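Keeping plastic hangers from tangling in a basket
Household Help > Laundry and Closets
4 replies hidden, 3 shown

Posted by Dravell_home

Hello everybody. I moved to Drustbridge in June and the closet in my new flat is very small, so I keep the hangers which are not in use inside a basket. It is a woven basket with a hole for the hand at the end. The hangers are the plain plastic kind, all the same, light and thin. I have 27 of them now, after I gave some away.

My problem is that they catch each other all the time. I want to take one hanger and I get three, and the third one has its hook around the bar of a fourth which is still down in the basket. Then I pull, and everything comes out on the floor. Last Wednesday I was late for work and I pulled so strong that one hook broke at the neck.

I already tried to put them in standing, with the hooks up. It was good for two days. I also tried a rubber band around them, but then I must open the band each time for one shirt, and I am too lazy for this in the morning.

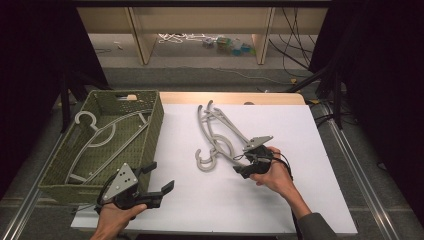
What I would like to know is two things. First, in which way should the hangers lie, so that one comes out alone? Second, is there a quick way to separate them when they are already in a knot? I lose a lot of patience with the second one. I don't want to buy a special hanger holder, because there is no place to put it. The basket must stay.

Thank you for any advice, also if it is a simple one.

Posted by zeng_by_the_window

I worked for a few years in a dry cleaning shop and we had boxes of hangers coming back from customers, so I can say something about this.

For the knot: do not pull up. Put the whole pile flat on a table, a smooth one is best, and spread it a little with your two hands. Then look for the hanger which lies on top, it means no other bar goes over it. Hold the pile with one hand and take this top hanger close to the hook, not at the bar. Turn it slowly until the hook is free, and slide it away to the side. Lifting makes the hooks bite, sliding does not. If it still holds, it was not the top one, so put it down and look again. With thin plastic you will see quickly which one it is.

For the storing: lay them flat, all hooks to the same side and all hook openings in the same direction. This last part is what people forget. When one hook opens to the left and the next one to the right, they close around each other like two fingers. Put each new hanger exactly on top of the last one, and always take from the top. If your basket is shorter than the hanger, lay them from corner to corner, it is usually enough. I would make a pile of 11 or 12 and then start a second pile with a piece of cardboard between. In the shop we used old shirt cardboard - it costs nothing and it keeps the two piles from talking to each other.

And please don't throw a hanger in when you are in a hurry. One crooked hanger on top is the beginning of the next knot.

Posted by Sikosa4

just leave them on the rod empty?? I have mine all on the left side and the clothes on the right. never had a basket

Posted by Dravell_home

Thank you both. The rod is full from one end to the other, with winter coats too, so empty ones have no room there. But maybe in summer I can do it.

I made the table method yesterday evening and it went much better than pulling. It took me perhaps ten minutes for all of them, and nothing broke. Three of my hangers have the hook opening to the wrong side and they don't turn, so I put these on the bottom with the cardboard over them. Now I will see if it stays in order until the weekend. My husband also takes hangers from this basket, so I have shown him which side the hooks go - he said yes, but he was looking at his phone.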